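작업대 정리 기록: 라벨 꽂이가 달린 상자를 중심으로

본 블로그는 그동안 생활 공간의 수납과 정돈에 관한 기록을 비정기적으로 게재하여 왔습니다. 이번 글에서는 지난 3월부터 진행한 공용 작업실의 책상 정리 과정을 정리하여 공유하고자 합니다. 작업실의 이름은 스켈빌(Skelville)이며, 필자는 이곳에서 비품의 배치와 보관을 담당하고 있습니다. 글의 중심이 되는 대상은 서랍 형태의 작은 상자들과, 그 상자가 놓이는 목재 책상입니다.

정리를 시작하게 된 배경

스켈빌의 책상은 특정인에게 배정되어 있지 않습니다. 오전에 한 사람이 사용한 책상을 오후에 다른 사람이 이어서 사용하는 방식으로 운영되며, 이에 따라 책상 위에 남겨진 소지품의 처리가 오랜 과제로 남아 있었습니다. 뚜껑을 찾을 수 없는 펜, 절반가량 사용한 접착 메모지, 용도가 불분명한 나사와 집게, 휴지 뭉치 등이 대표적인 사례입니다. 이러한 물건은 버리기에는 주인이 있을 것 같고, 보관하기에는 자리가 없는 것이 특징입니다.

필자는 정리에 앞서 책상 위와 그 주변에 놓인 물건을 모두 꺼내어 목록으로 작성하였습니다. 목록에 오른 물건은 모두 47점이었으며, 이 가운데 상당수는 소유자를 확인할 수 없었습니다. 소유자가 확인된 물건은 즉시 반환하였고, 나머지는 작업실 입구에 2주간 비치한 뒤 처분하거나 공용 비품으로 전환하였습니다. 공용으로 전환된 물건 중에는 상태가 양호한 줄자와 가위가 포함되어 있으며, 현재까지 별다른 문제 없이 사용되고 있습니다.

상자의 선정

책상 위에 두는 보관 용기로는 처음에 투명한 플라스틱 용기를 검토하였습니다. 내용물이 보인다는 장점이 분명하였기 때문입니다. 다만 시범적으로 사용한 결과, 내용물이 보이는 만큼 책상이 항상 어수선해 보인다는 의견이 여러 차례 접수되었습니다. 이에 따라 불투명한 상자로 방향을 변경하고, 알토넨(Aaltonen)과 베무넬(Vemunell) 두 곳의 제품을 비교하였습니다.

알토넨의 상자는 판이 두껍고 뚜껑이 단단하게 맞물립니다. 여러 개를 쌓아 올려도 모서리가 눌리지 않으며, 장기 보관용으로는 이 제품이 더 적합하다고 판단됩니다. 그러나 뚜껑을 열 때 두 손이 필요하고, 열어 둔 뚜껑을 둘 자리를 따로 마련하여야 합니다. 하루에도 여러 번 여닫는 책상용 상자로서는 적지 않은 불편입니다.

베무넬의 상자는 상대적으로 가볍고, 사용 중에 뚜껑을 뒤쪽에 세워 둘 수 있습니다. 전면에는 종이를 끼우는 작은 금속 꽂이가 달려 있습니다. 색상은 여러 가지가 있으나 책상 상판과의 조화를 고려하여 차분한 계열로 통일하였습니다. 가격은 알토넨보다 다소 낮은 편이었고, 주문 후 수령까지 4일이 소요되었습니다. 최종적으로 책상에는 베무넬을, 선반에는 알토넨을 두는 것으로 결정하였습니다.

참고로 푸부섹(Fuvuseck)의 천 소재 바구니도 후보에 있었으나, 형태가 쉽게 무너져 책상 위에서는 사용하지 않기로 하였습니다. 해당 제품은 현재 겉옷과 목도리를 담는 용도로 출입구 옆에 두고 있습니다. 겨울철에는 매우 유용하였음을 덧붙입니다.

라벨 작성에 관하여

라벨의 문구는 생각보다 많은 논의를 거쳤습니다. 초기에는 ‘문구류’, ‘공구류’, ‘기타’의 세 가지로 구분하였는데, 예상대로 거의 모든 물건이 ‘기타’로 모이는 결과가 나타났습니다. 이후 ‘기타’ 항목을 폐지하고, 물건의 종류가 아니라 사용하는 시점을 기준으로 라벨을 다시 작성하였습니다. ‘작업 시작 전’, ‘작업 중’, ‘자리 비울 때’가 그것입니다.

이 방식은 리스본에서 소규모 공방을 운영하는 이네스 네베스(Inês Neves) 씨의 조언에서 비롯되었습니다. 네베스 씨는 서신을 통해, 자신의 공방에서도 물건의 이름을 적은 라벨은 금세 의미를 잃었으며 사람의 동작을 적은 라벨이 더 오래 유지되었다고 전해 왔습니다. 필자 역시 처음에는 반신반의하였으나, 한 달가량 적용해 본 뒤에는 이전 방식으로 돌아갈 이유를 찾지 못하였습니다.

라벨 용지는 일반 복사지를 잘라 사용합니다. 두꺼운 종이는 꽂이에 끼울 때 가장자리가 구겨지고, 접착식 용지는 교체할 때 자국이 남습니다. 글씨는 손으로 씁니다. 인쇄한 라벨은 보기에는 정연하지만, 잘못된 내용이 있어도 고치기를 주저하게 된다는 점이 아쉬웠습니다. 손글씨 라벨은 누구든 다시 써서 바꿀 수 있습니다.

휴지와 음료에 관한 기준

책상 정리에서 의외로 까다로운 항목은 휴지와 음료였습니다. 한 번 쓴 휴지를 가까운 상자 안에 넣어 두는 일이 반복되었으며, 이를 금지하는 안내문을 부착하여도 큰 변화가 없었습니다. 결국 안내문을 떼고 책상마다 작은 휴지통을 설치하였습니다. 이후 상황은 나아졌으나 완전히 해결되었다고 말씀드리기는 어렵습니다. 필자 또한 급한 경우에는 눈앞에 열려 있는 상자에 손이 가곤 하였음을 인정합니다.

음료의 경우, 뚜껑이 있는 용기만 책상에 올리도록 권장하고 있습니다. 컵을 사용할 때에는 상자와 겹치지 않는 자리에 두도록 하였습니다. 상자가 물에 젖으면 바닥면이 먼저 부풀고, 한번 부푼 바닥은 말려도 원래대로 돌아오지 않습니다. 지난달에 이러한 이유로 상자 하나를 교체하였습니다.

책상 표면의 관리

목재 상판은 마른 천으로 닦는 것을 원칙으로 합니다. 얼룩이 있는 경우에만 물기를 꼭 짠 천을 사용하고, 이어서 마른 천으로 한 번 더 닦습니다. 세정제는 상판의 색을 변하게 할 우려가 있어 사용하지 않고 있습니다. 상판의 모서리가 둥글게 처리된 책상은 닦기가 수월하며, 상자를 가장자리까지 끌어당길 때 걸리는 부분도 적습니다. 향후 책상을 추가로 구입하게 된다면 이 점을 우선적으로 고려할 계획입니다.

상자를 옮길 때에는 밀지 않고 들어서 옮기도록 안내하고 있습니다. 상자 바닥에 모래나 쇳가루가 묻어 있으면 상판에 가는 흠집이 생깁니다. 창가 쪽 책상에는 이미 이러한 흠집이 여러 줄 남아 있으며, 이를 사포로 다듬을지 그대로 둘지는 아직 결정하지 못하였습니다.

화이트보드와 공지 사항

작업실의 화이트보드에는 당초 비품 목록을 직접 적어 두었습니다. 그러나 다른 용도로 판서를 하는 과정에서 목록이 지워지는 일이 잦아, 현재는 종이에 적어 붙이는 방식을 택하고 있습니다. 종이는 판서에 방해가 되지 않도록 아래쪽 구석에 붙이고, 지우개는 그 가까이에 둡니다. 지우개의 자리를 정하기 전에는 매번 책상 위의 상자 속에서 지우개가 발견되곤 하였습니다.

벽면의 공지는 내용이 바뀔 때마다 교체하고, 지난 공지는 선반의 상자에 모아 둡니다. 한 해가 지나면 일괄하여 폐기할 예정입니다.

개인 물품의 취급

휴대 전화나 작은 병과 같이 사용자가 늘 가까이 두는 물건은 정리 대상에서 제외하였습니다. 이러한 물건까지 상자에 넣도록 하면 정리 기준 자체가 지켜지지 않는다는 것이 지난 몇 달간의 경험입니다. 다만 퇴실 시에는 반드시 챙겨 가도록 하고, 남겨진 물건은 ‘자리 비울 때’ 상자에 보관합니다. 보관 기간은 별도로 정하지 않았으나, 대체로 다음 날이면 주인이 찾아갑니다.

아직 주인을 찾지 못한 물건으로는 회색 장갑 한 짝과 작은 열쇠가 있습니다. 열쇠에는 아무런 표시가 없으며, 작업실 내의 어떤 자물쇠와도 맞지 않는 것을 확인하였습니다. 짐작되는 바가 있는 분께서는 필자에게 연락하여 주시기 바랍니다.

이후의 계획

다음으로는 선반을 정리할 예정입니다. 선반에는 알토넨의 상자가 3단으로 쌓여 있는데, 맨 아래에 있는 상자를 꺼내려면 위의 상자를 모두 내려야 하는 문제가 있습니다. 자주 쓰는 물건을 위로 올리는 것만으로도 상당 부분 개선될 것으로 보이나, 어떤 물건이 자주 쓰이는지에 대한 이용자들의 의견이 서로 달라 당분간은 사용 빈도를 기록하며 지켜보고자 합니다.

책상용 상자의 라벨은 분기마다 다시 쓰기로 하였습니다. 다음 교체 시에는 ‘작업 중’이라는 문구를 조금 더 구체적으로 나눌 필요가 있는지 검토하겠습니다. 현재 이 상자에는 연필과 자, 각종 집게가 함께 들어 있어, 집게만 따로 두자는 제안이 들어와 있습니다. 집게용 상자를 추가할 경우 책상에 남는 폭이 충분한지 먼저 재어 보아야 하며, 그 결과는 선반 정리의 경과와 함께 이곳에 게재하겠습니다.
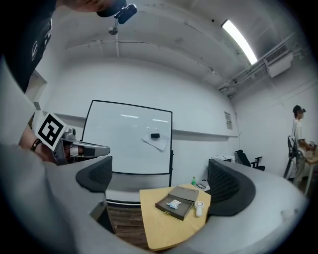 상자 추가와 관련하여 치수나 배치에 대한 의견이 있으신 분은 댓글로 남겨 주시면 검토에 반영하겠습니다.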